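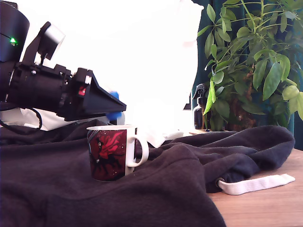

The arm over the mug, hoodie underneath.

Workshop tips, page 2 – the table arm

Notes from the arm build so far, mostly so I stop making the same mistakes. Updated February 21, 2020. Bench is the light wood table by the plant. Tam is what we call the arm, no idea why anymore.

Cables first. Leave a proper loop where the wire comes off the arm, then run it through the whole reach by hand, power off. Too short and it yanks the plug at full stretch. Mine did, twice.

Soft stuff under the work. An old sweatshirt or a folded towel is fine – saves the tabletop and whatever you drop. Tuck drawstrings away before you run anything.

Practice on a mug you don't love. Handle to the side, jaw comes in from the other direction. Empty! Start slow, then slower.

Mugs sink into fleece. So set the height AFTER the mug is standing where it's going to stand, not on bare wood and then move it. Lost a whole evening to this.

Bracket screws – threadlock on metal into metal only, keep it off the plastic. Check them every 300 cycles. The Vorkidden ones back out faster than the Berham ones, don't mix them in one joint or you wont remember which is which.

Write your zero positions down. On paper. Base joint 1026, wrist 657 on mine, yours will be differnt. Tape it inside the drawer lid.

Bright wall behind the bench washes everything out for the sensor. Pull the curtain further over, or work later in the day. Matte card behind the target helps too.

Plant sprayer: back of the table, nozzle shut. Water the plant when the power's off.

Sternthorpe gripper pads – still waiting, maybe April. Bike inner tube glued on works ok till then, rough it up with sandpaper first.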